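The White Table, and Other Surfaces
Gallery 4: Tissues, roses, brick

Natora Interiors lets us keep one corner of the showroom dressed as a home. It belongs to somebody with very good taste and no mail. The wall is red brick, the cabinets are white, and the tabletop is white too, so every crumb gets its own spotlight.

We redid the corner in April, on a budget best described as 371 dollars and a borrowed van. The roses are pale blue and white and will never need water, though they do need dusting, a job that has been on the list since the last roses. The tissue box is black. I argued for a box with kittens on it and lost. 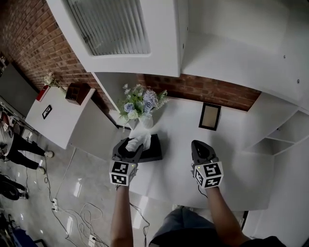

The picture frame has been waiting for a picture for 6 months. We have tried a beach, a fern and somebody's cousin's wedding, and visitors liked the plain beige best. One of them asked for the name of the artist.

Shelves: white, open, from the Sequeira line. Open shelving is sold to people who own four matching bowls. We own three and a mug.

Frosted door: the ridged glass lets you hide the ugly plates while admitting that you have some. It's the most requested item in the corner, ahead of the vase and well ahead of me.

Low cabinet, left: home to the small dark box everyone opens. It holds a spare key to the old Prava Street showroom, which closed.

The corner is open Saturday until 4. Please leave the roses where they are, and take a tissue if you need one.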